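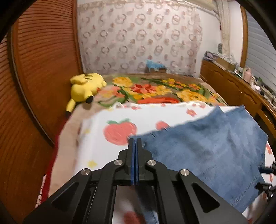 The Clallby textile reuse scheme will open a second collection point in Hallosholm in September, following a decision to extend the service for a further year. Residents may bring clean clothing, bedding and household fabric of any age, including items that are worn or frayed.

In its first 7 months the scheme received 186 bags from 56 households and several local schools. Denim made up a large share of the material — more than had been expected — and a separate container will now be provided for it.

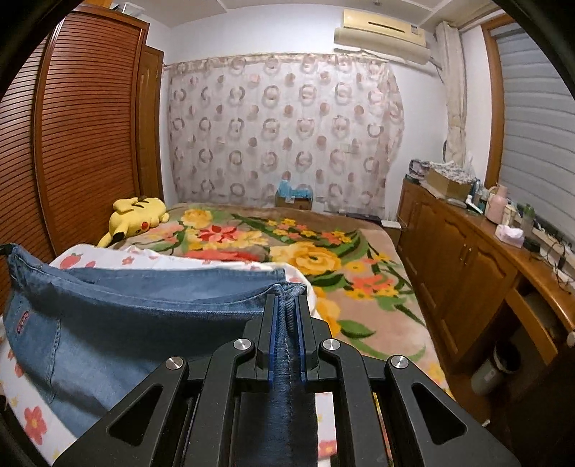 *Blue denim with a small red label.*

Items fit for further wear will be offered at the Macedo Hall exchange, where entry remains free. Remaining fabric will be sorted and passed to Plisix for use as padding and cleaning cloths. Shoes, pillows and duvets cannot be accepted.

The Hallosholm point will be open from 10 am to 4 pm. Households with more than five bags are asked to contact the Clallby office before their visit.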